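Print this chapter | E-mail this chapter to a colleague
Reading time: 9 minutes

CHAPTER 4
The Last Two Feet: Display, Boxing and the Handover

By the time a donut reaches the counter, most of the money has been spent on it. The flour is paid for, the fryer has been on since four in the morning, and a person with a decorating diploma has put the sprinkles on. What remains is to move it from a case to a customer. Bakeries lose more product in this stretch than their owners care to admit, and the loss is seldom dramatic. A thumb goes through the icing. A lid comes down early.
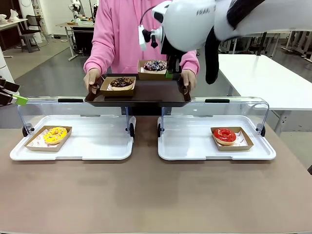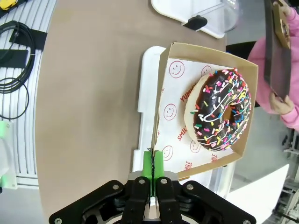

Figure 4.1. Iced donuts in open kraft boxes. First picture: serving tray and open display cases. Second picture: printed paper liner under a chocolate-glazed ring with rainbow sprinkles.

This chapter deals with the four pieces of equipment that stand between the finished donut and the person who wants it: the case, the box, the liner and the tray. None of them is interesting. Students who have come through three chapters on yeast tend to skip ahead to pricing at this point, and then telephone their old instructors in February.

4.1 A short history of a bad morning

When Weronika Brzozowska opened her second shop in Brendale, she bought the display cases last, with what was left in the account. They were handsome and deep, and the lids opened toward the customer. Staff had to reach around the front to serve, which put them in the line, where they were regularly asked how long they had been waiting.

She kept a notebook through the first season. It records 3206 donuts sold and 80 thrown away for damage after leaving the kitchen. She sorted the damaged ones by cause, being that sort of person, and found that 40 had been spoiled while going into a box. The rest were divided among lids, sleeves, the floor and an entry that reads only "Osvaldo."

Osvaldo Fabbri, who worked the counter, has since read the entry and disputes it. He maintains that the boxes were at fault. He had a point — they were folded as needed, one at a time, with a customer watching, and a half-folded box is a poor place to put anything with wet icing. The shop later took to folding its boxes before opening, and the argument moved on to other subjects.

4.2 What the box is for

An open box with low walls does two jobs. It gives the hand something to hold that isn't the donut, and it lets the customer see the top, where all the decorating went. A box that is too large does the first job and ruins the second, as the donut will slide to one side and stay there. Plain kraft board is cheap and forgiving. It also soaks up fat, and the liner is there to slow this down.

Liners may be printed. Cheerful liners cost slightly more than plain ones, and the Andcombe shops swear by them. The Galli bakery in Livau uses plain white and has never been asked about it. Choose whichever you can stand to look at for a year, as they come in large cartons.

4.3 Before you read on

Key terms: display case, liner, rim, handover, counter loss.

You will need a serving tray, two boxes and a donut with soft icing for the practical work in this chapter. Carry the tray by both ends. Set a filled box on it, cross the room, and put it down without tilting. Then try the same with the box at one end of the tray and nothing at the other, and write down what your wrists tell you.

Section 4.4 begins with lids.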